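Notes from the county courthouse open day, 13 Feb 2024

Typing this up fast between hearings so forgive the fragments. Our small practice (criminal defense, mostly traffic and DUI, some appeals) got a spot on the open day at the Brarov County courthouse. Public could go too, but the morning was for lawyers, paralegals and law students. I went because I keep telling clients what happens after an arrest and hadn't seen half of the back rooms myself in years.

Parking first. The lot on Dogar Street was full by 8:30. Overflow is behind the old records building, bring coins, the card reader is dead. Security line was long but moved. Belts off, laptops out. They took a bottle opener off my keys and gave it back at the end, fair enough.

Clerk's office

Started here. They've moved to the second floor, room 726, and the old signs on the ground floor still point the wrong way. If you send a client to file something in person, tell them the room number, don't tell them to follow the signs.

Good talk on what gets filings bounced. Wrong case number is the big one. Missing signature page is next. Then people who mail a hearing request and assume the postmark counts. In this office it's the received stamp, and they were very firm about that. I asked twice. The clerk showed us the tray of rejected filings from the last week and it was not a small tray.

Also, new online portal coming in May. It's built by an outfit called Derkon. We got a demo on a big screen. Looks fine, a bit slow. You can see upcoming dates, balances and filed documents. You can't file sealed matters through it, those stay on paper for now. Upload limit is 100 pages per document, so big exhibits will have to be split. I can already hear my paralegal sighing.

Holding area and video room

Groups of 11 for this part, no phones. Narrow hallway, two interview rooms with glass, one without. The one without glass has a table you can pass papers across and you have to ask for it ahead of time. I didn't know you could ask. Been using the glass rooms and holding documents up against the window like an idiot.

The video room is where first appearances happen when someone is held at the Wovard annex across town. Sound is better than it used to be. There's still a lag, so people talk over the judge without meaning to, and on a recording it comes across as rude. Worth warning a client's family about too. And there is a private line from the room to the attorney table, it's the gray handset. Use it. Don't try to whisper advice over the open microphone, it all goes on the record.

Traffic court

Sat in the back for forty minutes of the regular calendar, which was running as normal. Crowded, fast. Most matters took less than five minutes. A few things I noticed that I'd pass along to anyone with a date coming up:

People who had their paperwork in hand went quicker. Insurance card, proof of repair, class certificate, whatever it was. The ones scrolling through email at the podium got sent to the back of the line.

Two people asked for more time to find a lawyer and both got it. No fuss at all. If you're charged with anything beyond a plain ticket, ask.

One man started explaining his whole evening to the judge and the judge stopped him. Kindly, but she stopped him. He had a DUI charge and no lawyer and he was about to tell a room with a prosecutor in it how many drinks he'd had. This is the thing I say most often on the phone and I will say it here. Your first court date is for hearing the charge, entering a plea or asking for time. Your story waits until you've talked it over with counsel.

Breath testing session

The one I came for. Held in the jury assembly room after coffee (coffee was bad, the muffins were good). An hour on how the breath machines used in the county are checked and how the records are stored. Slides were crammed and the projector kept dropping out, but the handout is solid and I've scanned it for the office.

What I took from it: each machine has its own log. The log shows calibration checks, repairs and any time it was pulled from use. Defense can request it. You want the log for the whole period either side of the test date, so not only the sheet for that day, and you want the operator's certification with it. Ask early. The records desk told us they'd handled 600 requests last year with a tiny staff, and anything marked urgent goes in the same pile as evrything else.

Someone in the audience asked about the wait period before a test, where the driver is supposed to be watched. The presenter said body cam footage is now kept with the test record where there is any. That's useful. Before, we were making two separate requests to two different desks and getting the footage weeks behind the paper.

I'd have liked more on blood draws. They ran out of time and skipped to questions. There was a mention of a follow up session but no date given.

Law library

Quick stop. Smaller than I remembered, half the shelves have gone. Two public computers with the research database, free, one hour limit. The self help forms are by the door and they are the current versions, I checked the dates on the ones we use. If you're representing yourself on a license hearing, this is a good place to spend a morning. Staff can point you to a form, they can't tell you what to write in it. Don't be cross with them about it.

Odds and ends

-- Elevator on the north side is out. Stairs, or walk right round to the south side.
-- The cafeteria is cash only and closes at 2.
-- Courtroom 3 has no working outlets at the defense table. Charge up before.
-- License hearings are NOT in this building. Still getting clients who turn up here for them. The notice has the address on it, read the notice.
-- Interpreter requests need to be in a week ahead, form is at the clerk's window.
-- Victim and witness waiting room has moved next to the jury room, so be careful who you're chatting near in that corridor.

Was it worth a morning? Yes for me. The interview room thing and the log request tips alone will change how we do a couple of things in the office. Students seemed happy, though some of them got stuck at security and missed the clerk's talk completely. If they run it again I'd put the breath testing hour first while everyone is awake, and get a projector that works.

I've got the handout, the clerk's checklist and the portal slides as scans. Clients and former clients can ask the front desk for copies. Usual reminder, this is general information from one visit to one courthouse and its no substitute for talking to a lawyer about your own case. Rooms and procedures change, so call the clerk before you drive over.
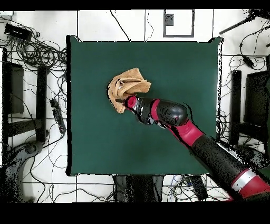

Tan towel on a green table, with a black and red robot arm.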